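Stripping old office towers — what order do you do it in?

Forum: Reuse and Repair > Desktops

harpreet_g
Posts: 894
25th July

Evening all. I've been given a stack of old black desktop towers from an office clear-out and I'm slowly working my way through them on the bench. The plan is to test the parts, keep what's decent and pass the complete machines on to anyone local who wants one. I've got a routine going but I've only myself to argue with, so I'd like to hear how other people do it.

At the moment I lay the case on its side, panel off, and go drive first, then memory, then processor. Everything goes straight into a plastic tray with slots moulded into it, so the drive stands up, the memory sits in its own grooves and the CPU lies flat in a pocket. Before I had the tray I used old takeaway tubs and it was chaos, I had memory from three machines in one tub and no idea which was which.

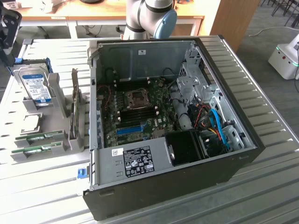
The bit I can't decide on is whether to pull the power supply and the drive cage as well, or leave them in the case with all the wiring. It's such a faff threading the SATA and power leads back through afterwards, and half the time I end up with one trapped under something. But then I'm storing great big metal boxes full of air, and my other half has opinions about the landing.

Also, do you bother cleaning the old paste off the processor straight away or leave it till you need it?

skotov_fan
Posts: 212

Leave the PSU in! I'd only take it out if it's noisy or smells funny. Same with the cage. You'll lose the screws, you'll swear you won't, and then you will.

Paste — clean it the same day. I left a batch from June and it was like scraping grout.

beat.eberhard
Posts: 1,000+

I'd disagree with the order. Memory first for me, drive last. The memory is the easiest thing to get at and it's out of the way before you start tugging at cables near it. And I wouldn't have the CPU out at all unless you're swapping it. An empty socket is just asking for trouble, one dropped screw in those pins and the board's scrap.

If you must, put the plastic cover back over the socket. If you haven't got the covers, at least close the lever and lay a bit of card over the top.

harpreet_g

No covers, they came without. Card it is, thanks Beat. I do want the CPUs out though, I'm mixing and matching to get the better ones into the tidier cases.

beat.eberhard

Fair enough, if you're swapping them about. I still think you're making work for yourself.

Aurelia P
Posts: 67

Can I put in a word for labelling? Masking tape on the case, same number on a scrap of tape in the tray. I do it for every machine now, after I wiped the wrong hard drive (it was my own, with the holiday photos on it, I'm still not over it).

skotov_fan

Oh no Aurelia!!

harpreet_g

Ouch. Right, tape is going on the shopping list. How do you all store the drives once they're out? Mine are stood up in a shoebox with kitchen roll between them, which I suspect is wrong.

Aurelia P

Antistatic bags, the used ones are fine if they haven't got holes in. I've got a drawerful, message me your address and I'll post you some.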